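Buscar en el sitio – escribe y pulsa Intro

Estantería Vestero, baldas de madera clara y montantes negros con agujeros

Comprada en August, digo agosto, para la despensa. Montada en casi 44 minutos, yo sola, sin taladro. Las baldas van firmes – ni se comban con las cajas de avena puestas de pie, en filas en diagonal. Granola arriba, avena abajo. Cabe muchísmo.
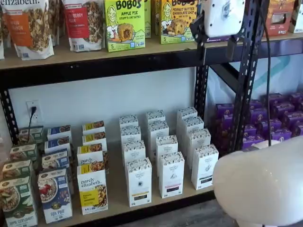 Wynne: la mía cojea un poco, ¿a la tuya le regulaste las patas? Yo tuve que calzarla con un cartón.

Sí, las regulé, dos vueltas y listo. Lo malo, las instruciones: letra enana y tres tornillos sin número. Y el precio, 200, que la Drender es más barata, aunque más endeble. En suelo de tablas como el mío ni se mueve.
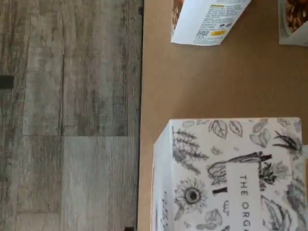 Los agujeros dejan cambiar la altura de las baldas, eso sí, hay que vaciarla antes. Repetiría – otra para el pasillo en cuanto pueda.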